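Avdale cell, progress report to Skoletti
July 20, 2026

Rosario Pagano replaced both gripper finger pads and reset the wrist camera after 113 hours of running. Grip force is now 30 percent of maximum. Margaux Renaud has moved the sorting trials to floor level, with sloped bricks as the test parts.

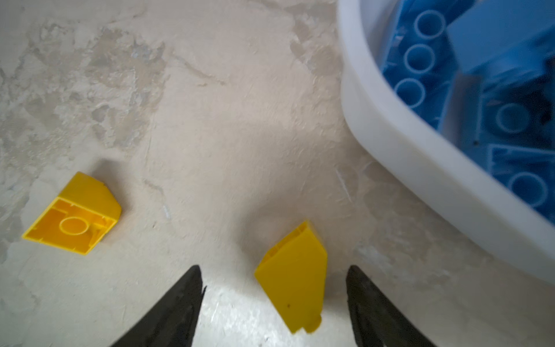
Open fingers on either side of a yellow sloped brick, bin of blue bricks at right.

Calibration is finished for 62 of the planned poses. Spare pads are on order from Ruiz-Ortega. The next service is due in September.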